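Visit report: Privden fit-out works and display bathrooms

Privden makes small bathrooms for serviced apartments and retirement units. The company opens its works to trade visitors every August, and this year four of us went from our maintenance group: Vilmos Veres, Daiane Vieira, Kvido Murín and me. We were booked for the afternoon session, which starts at 2 p.m. and runs for three hours with a tea break.

The first hour covered the assembly hall. Wall panels arrive there already cut and are joined on steel jigs. Drainage is pressure tested before any lining goes on, and the test sheet stays with the room until handover. Vratislav Rusnák, the production manager, took questions at each station. He was candid about defects. The most common fault found on site is a poor silicone joint at the base of the vanity, and the second is a pan set slightly out of level. Both are now checked twice before dispatch.

Our main interest was cleaning and access, as our own buildings have up to 100 bathrooms of a similar size and the cleaning hours are fixed by contract. This part of the session was held in one of the display bathrooms.

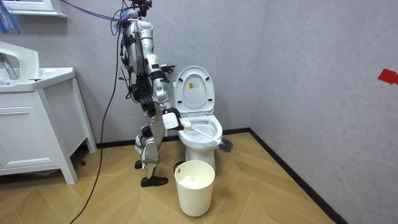 Rusnák's view is that layout accounts for most of the difference in cleaning time between two bathrooms of equal floor area. The controlling dimension is the clearance on the open side of the pan. Where it is tight, the cleaner works from the front only, and the far side of the base is left until the next deep clean. Privden's older Bina layout had this weakness. The current Linora layout moves the vanity along the wall to give more standing room, at the cost of some bench length.

Kvido asked about storage for the brush and cleaner. The standard specification has none. A wall-hung brush holder is an option, and most operators decline it because of the extra fixings through the lining. We think this is a false economy. A holder on the floor has to be lifted every time the floor is mopped, and so does the bin. In our buildings the bin normally ends up in front of the toilet, where it is in the way of whoever is cleaning.

The tea break was in the canteen upstairs. Svetozár Vondráček from Gavrilă, the flooring supplier, joined us there and brought sample boards. He had several grout colours on hand and recommended a mid tone for rental work. White grout discolours near the toilet within a couple of years and dark grout shows soap residue. Daiane took notes on the sealer he suggested, which needs reapplying every two years in a shared facility and every four in a private unit.
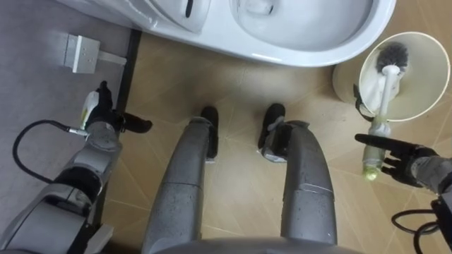
Floor junctions took up most of the remaining time. Vondráček prefers a flush finish wherever two surfaces meet, with no raised trim to catch a mop head or a walking frame. Laying tile on the diagonal adds cutting and waste, and he would not normally propose it for a very small room. It does suit an irregular floor plan, where a square grid makes every crooked wall obvious. The display bathroom has beige tiles with thin, lighter grout running diagonally, and a narrow black strip where they meet the grey floor surface. Vilmos asked how such a strip is held down. Vondráček's answer was that adhesive alone is adequate on a sound, dry base, and that edges should be inspected at each annual service.

We closed with spare parts. Privden holds seat hinges, flush valves and vanity doors for current layouts. Parts for Bina rooms are made to order and take three weeks. Rusnák has agreed to send the clearance drawings for Linora, along with a price for the brush holder supplied separately. Daiane will pass both to the group when they arrive.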